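Home | Shares | Funds | Tax | Ask the community | Log in

Moving shares from Nandier to Witov — sell first or transfer?

I hold 606 shares in Kokusero in a general account with Nandier and want to move to Witov for the lower fees. Nandier says it can move them as they are, but it could take weeks. Selling and buying back looks quicker. The holding cost me £2297 and is worth more now. Is there a catch? I'd like it settled before September.
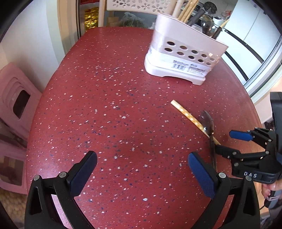
REPLIES (2)

Hakim
Don't sell unless you have to. A sale counts as a disposal, so any gain goes towards your capital gains tax for the year. If you buy the same shares back within 30 days, the matching rules change how the gain is worked out, and people get that wrong on their returns. You also pay dealing charges twice, plus stamp duty if it's a UK share.

Moving them as they stand is not a disposal if they stay in your name. Start it from the Witov side. Check first that Witov can hold the stock, and save your old contract notes — the cost figure often doesn't come across. Mine showed as zero until I typed it in.

You can't normally trade while the transfer is going on, so bear that in mind if results are due.

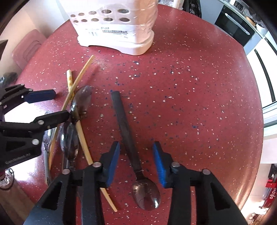
Spoon on a red speckled tabletop

kettle752
I just sold mine and bought back the same afternoon. Cost me a bit on the spread but it was done. Didn't look into the tax side, it was only a small holding.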